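Club room check, Hodthorpe miniatures group
Checked by Hemant Negi, 2nd January

Airbrush booth
Fan runs on both speeds. Filter is gray all the way through and should have been changed in November. Replace before the next painting night.

Spray primer
8 cans on the metal shelf, lids on. One has rust at the rim — bin it.

Knives and blades
Sharps tub nearly full. Two loose blades found in the Kuvitz scatter terrain box. Please use the tub.

Gaming tables
Tables 1 to 3 OK. Table 4 has a loose trestle bolt, tightened today, check again next time. The Murkine river boards weigh more than they look and need two people to lift.

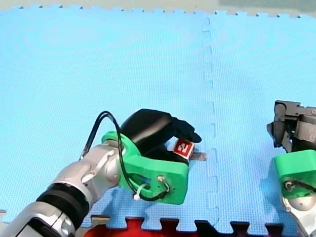

Resin and glue
Gloves in stock, medium only. Large on order from Bhatia. Nobody under 15 sands resin in the room, with or without a mask. Sign on the door has faded and needs reprinting.

Electrics
Extension reel must be fully unwound when the heater is on. Found half wound again. Desk lamp by the paint rack has a cracked plug — taken out of use.

Exits
Back door opens freely. Three crates of 15mm buildings were stacked in front of it and are now under table 2. Keep it clear on campaign days too.

First aid
Plasters low. Eyewash in date.

Still open: filter, door sign, lamp plug, plasters.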